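Robot operators wanted, Stiltodgate

Plorero is looking for people to drive robot arms for the Fikon picking project. 3 places left, 22 hours a week, shifts to suit. Start asap.

What you'd do: guide the arm by hand controller, pick things up, put them down, do it again. Every go gets recorded and the learning system trains on it. Bad grabs count too so long as you tag them. Last lot of operators logged 286 good runs in their first week, we need alot more than that before May.
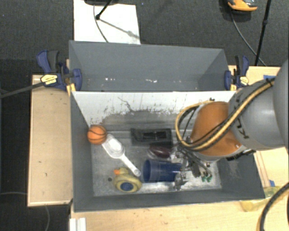

Bin work at the Stiltodgate site: duck, cup, scoop and ball.

No experience needed. Steady hands, patience, decent eyesight (glasses fine). Gamers welcome, so are knitters. You'll be standing for a good part of the shift. Training is paid, same rate as normal hours.

Must be 18+ and able to get to Ventura House, room 111. Parking at the back, bikes inside.

To apply: short email to the Plorero desk, say which shifts you can do and when you can start. No CV needed. Closes 8 August 2024, or sooner if we fill teh places.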